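From: Yeison Taipe
To: shopchores list
Date: 28 Jan 2026
Subject: Re: Can any of them plug in a lamp yet?

Geum-ok Min wrote:
> We run a small repair shop in Casturbridge and I keep seeing
> clips of robots folding towels. What I would pay for is one that
> clears the bench at closing time, switches off the strips and
> coils the cords. Is anyone close to that, or should I stop asking?

Keep asking, but don't hold off on hiring. Picking a solid thing up and putting it in a bin works well enough now. Cords are harder. A cord changes shape as soon as you touch it, and the far end is often behind something.

Buttons are somewhere in between. The button is small, the strip slides when you push on it, and padded fingers cover a good part of what the machine needs to see.
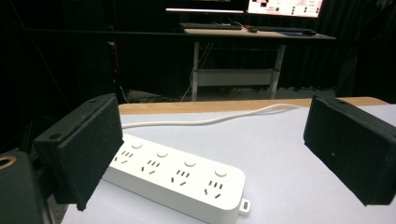
Power strip with a button for each outlet, between the fingers.

Jairo Grajales and I spent most of July on a bench-clearing job for Zitance. We had 7 tasks on the list and got 2 of them to the point where I would leave the room. Those were boxed parts into a tray and empty trays onto a shelf. Cords never made it. Cloth was a bit better than cords – a rag can land any old way in a bin and still count as put away.

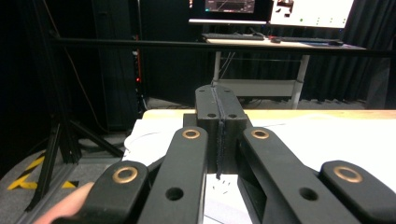

The money side is no better. Orlando Cuadros priced a single arm for Guzmán at 2456 a month with service, and it still needed a person nearby for up to 6 stops a shift. For a shop your size that person may as well coil the cords.

Most of the skill still comes from people doing the job by hand first, many times over, and a model being trained on that. Plugs and switches often take two hands, one to steady and one to push, so both have to be learned together.
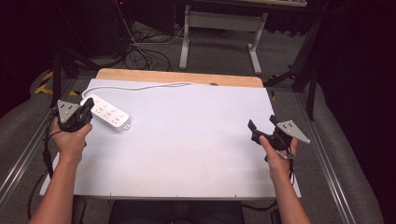
Would a fixed bench help?
Quite a lot. Screw the strips down, run the cords through clips, and the switching-off part of your job gets much easier. The coiling part goes away.

Hernán Puma tried that layout at Warketine and may have notes he can post.

Yeison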